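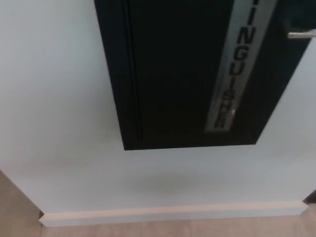 Aravind Gowda has looked after the fire equipment at Skuria's Skarkedgate building for 14 years. His round covers 132 extinguishers, most of them in wall cabinets, and he starts it at 6 a.m., before the corridors fill up.

"The cabinet gets less attention than the cylinder," he says. "People check the gauge and go. I check the door first."

The door check is short. Gowda pulls the handle, swings the panel through its full travel and lets it go. He wants it to open with one hand and close without being lifted. A door that drags usually points to a hinge that has dropped or a cabinet that has shifted on its anchors. He carries shims and two lengths of anchor bolt, and fixes most cases on the spot.

Black was the architect's choice. Gowda had asked for red and still would.

"On a dark cabinet, the lettering does the work," he says. "Vertical text is slower to read than horizontal. On a narrow strip you have no choice, so make it capitals, make it plain and keep it clean. I also want a sign higher up, one you can see from down the hall."

Cleaning is a regular argument. Solvent sprays dull a painted door and can lift printed letters, so his instructions to the night crew specify a damp cloth and mild soap. He found three strips with damaged letters in August and reordered them from Masanja, the supplier.

Inside the cabinet, he reads the gauge, looks at the pin and seal, examines the hose for cracks and signs the tag. The bracket gets a tug. All of it goes into Skemotum, the maintenance log, under the cabinet's number – never the cylinder's, as cylinders get swapped during service.

Clearance causes the most repeat entries. Carts, chairs and boxes of paper end up against the wall, and a door that opens 80 percent of the way may still trap the cylinder.

"I move the cart, I write it down, I talk to the department," Gowda says. "Next month it's a different cart."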